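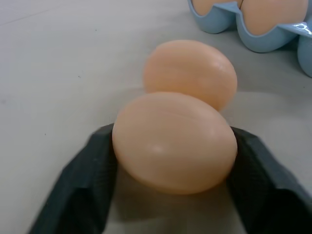

6 January 2024

I stopped buying eggs at the supermarket in November. Wilma Van den Broek, who lives two roads over, keeps 20 hens and sells what she doesn't eat from a cooler at the end of her driveway. You leave the money in a jar. I had driven past it for years.

The first thing I had to learn was that hens slow down in winter. They lay according to daylight, and by December Wilma was getting a handful a day. She doesn't put a lamp in the coop. Some weeks the cooler was empty and I had oatmeal for breakfast. I didn't mind it much, though my son did.

The second thing was storage. Wilma doesn't wash her eggs unless they're dirty, and unwashed ones can sit on the counter for a while. Once they've been washed they go in the fridge and stay there. I write the date on each one in pencil and use the oldest first. The older ones are better for boiling anyway, as the shells come off more easily. I boil them for 8 minutes, then put them in cold water.

I've also gone back to my grandmother's sponge cake, where you weigh the eggs and use the same weight of flour, sugar and butter. It works well with eggs that come in every size. I had been making it from a recipe that just said "three large" and wondering why it came out different each time.

Esi Sowah asked me whether it saves any money. It doesn't. Wilma charges a little more than the store does, and I bought a ceramic bowl to keep them in, so I'm behind so far.

She expects things to pick up again as the days get longer. I have four left from Thursday, and two of them are going into pancakes tomorrow.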